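How do I get scuffs off a gray basket-weave mat?

Mine looks like the one in my photo, whitish scuffs and dusty streaks mostly on one side. I do the dishes for a supper club of 2 tables and the mat catches everything!
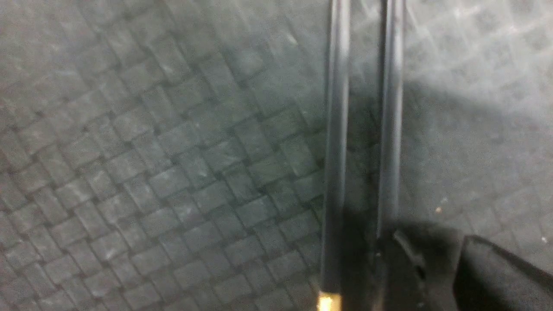
## Replies

**Bozkurt881**

Dish soap, soft brush, go along the grooves. Don't use bleach (ask me how I know).

I sort over white tile. Soup spoons get their own tray, chopsticks go in a basin, plates and square dishes share the big white bin. Way less grit once stuff stopped wandering. 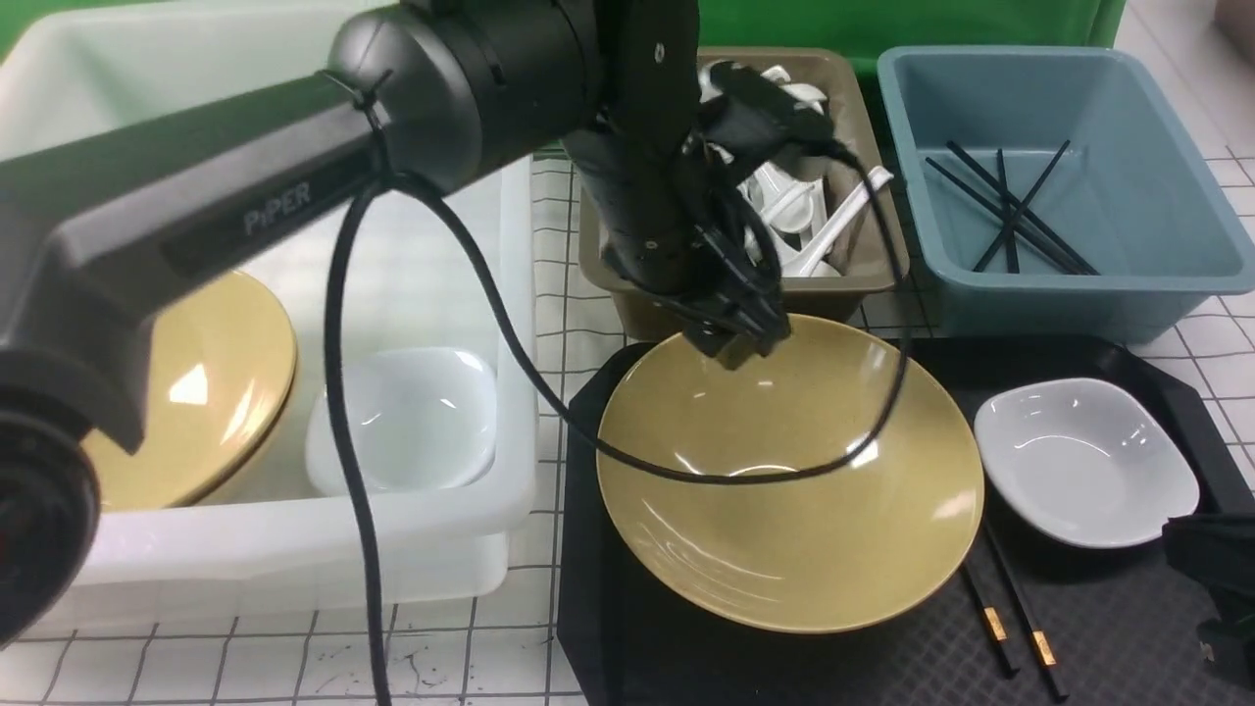

**Nomden** · Kitchen regular, 700 posts

Brush it dry first, or the dust just turns to paste in the weave. Then the soap. If the pale marks stay put after that they're probably wear, and I'd live with them.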